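Hard Water Scale and the Plate Heat Exchangers: What Changes in August

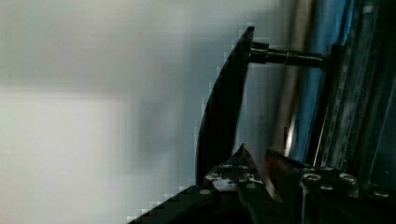
The domestic hot water supply for the Brurka buildings comes from two brazed plate heat exchangers in the Pichon plant room. Both have been losing output since the well field took over from the surface supply. Measured hardness at the inlet is now high enough that calcium carbonate drops out of solution on the hot side of the plates, where the wall temperature is well above the bulk water temperature. The deposit is thin, but calcium carbonate conducts heat poorly compared with stainless steel, and a thin layer is enough to force the primary loop to run hotter for the same tap temperature. A hotter primary loop then deposits scale faster.

Residents in the upper units of Gakura House have noticed this as a slow drop in hot water temperature during the morning peak, mostly between 6:30 and 8:00 a.m. The mixing valves in those units are working correctly and do not need adjustment. Please do not raise the setting on individual valves. It has no effect on the supply temperature and makes it harder to read the return temperatures when we balance the risers.

Inès Besnard reviewed the log for the past heating season. Exchanger A showed a steady rise in approach temperature over 1,976 operating hours. Exchanger B followed the same curve with a delay, as expected from the lead/lag schedule. Pressure drop across the secondary side rose on both units, which points to scale and not to a failing pump or a stuck control valve. Strainers were opened and found clean.

The work in August is as follows.

Each exchanger will be isolated in turn and flushed with a buffered citric acid solution, circulated in reverse flow by a portable pump. The flush continues until the pH of the returning solution holds steady, then the unit is neutralized, rinsed and pressure tested. One exchanger stays in service at all times. Hot water will be available throughout, at reduced capacity.

Kendum will supply the flushing pump and take away the spent solution. Nothing from the flush goes to the floor drain.

After cleaning, the primary supply setpoint will be lowered and the lead/lag changeover shortened from 600 hours to a value that keeps both units at similar loading. The new interval will be set once the clean baseline readings are in.

A softener on the cold feed was priced and is still under review. The open questions are brine discharge and floor space next to the expansion tank.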